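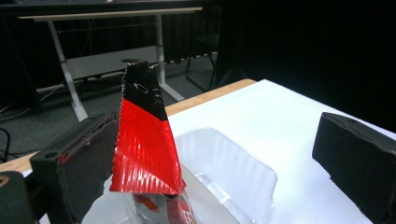

Workshop tips: software for picking up packets and pouches
Noémie Tanguy
Last updated February 2023

These are notes from the bench, kept in the order they were written down. They deal with the software side of handling soft food packaging: finding it, planning the grip, closing on it and knowing when to stop. Most of them apply to any two-finger setup. Where I mention Plitard I mean our planner, and Iturra is the labelling tool.

Shiny foil and depth
Don't trust the depth reading on crimped foil. Each ridge throws its own highlight and the depth map comes back full of holes. Fill the holes from the outline of the packet and leave the raw values alone. If you smooth the raw values you get a packet that bulges towards the camera, and the planner will close early.

Black packaging on a dark room is the other half of the same trouble. Crop to the table before you run the segmenter. A plain white surface gives you a clean edge to crop to.

Clear trays
Clear plastic is hard to find by colour. Look for the rim and the reflections along it, then fit a rounded rectangle. Mark the tray as an obstacle even when the fit is poor, and add a margin of 2 cm to the rim. You can trim it later.

In Iturra, label the part of a packet seen through the plastic as a separate region from the part standing clear of it. We had them as one class until November and the grasp points kept landing below the rim.

Boxes with a cut-out front
A storage box is often lower on one side at the front. A plain bounding box throws that away. Model it as two walls of different heights and the planner will find the low side without being told. Check the approach from above as well, as a tall pouch leaves more room there than you'd think. 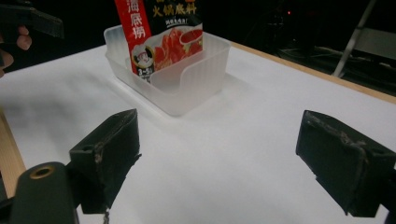 Hot pot seasoning pouch upright in a frosted box, with the lower part of the front wall on the right.

Printed pictures on the pack
Food photographs confuse detectors trained on loose food. If your model reports a dish where there is only a pouch, drop any detection that sits wholly inside a package outline. Do this before tracking starts or the false one gets its own track number and hangs about.

Large lettering is useful. A vertical band of characters gives you which way up the pack is, and usually a rough tilt too. Read it at full resolution and do everything else at half.

Closing speed
Come in at normal speed until the fingers are just wider than the outline, then slow right down. Use the change in finger gap to decide on contact. Motor current is too noisy at the light forces a snack wrapper needs.

Allow for one finger touching first. It happens on most grips. Let the wrist shift sideways a little and carry on closing, and only call it a fault if the gap stops changing with the outline still off centre.

Finger wear
Rough or chipped finger edges change the silhouette that the self-mask was made from. Remake the mask whenever the edges look different. An old mask leaves a thin dark sliver beside the finger and the tracker will happily follow it.

Keeping recordings tidy
Name each run by object, container and camera, in that order. The Lorkdale set has 3,342 clips and we lost 533 of them to names that didn't say which camera they came from. The script that now refuses a bad name took an afternoon to write.

Check clocks between cameras at the start of each session. A clap in view of both is enough. Put the offset in the run file, not in a separate note.

Small indicator lights in a dark background can be picked up as features. Mask off everything past the table edge, cables and stands included.

Before you change a setting
Copy the whole config folder first. Change one value, replay the same 2 clips, and write down the result in the Drallell log with your initials. The clips to use are one foil wrapper and one stiff pouch. If the wrapper gets better and the pouch gets worse, the setting belongs in the object profile and should come out of the defaults.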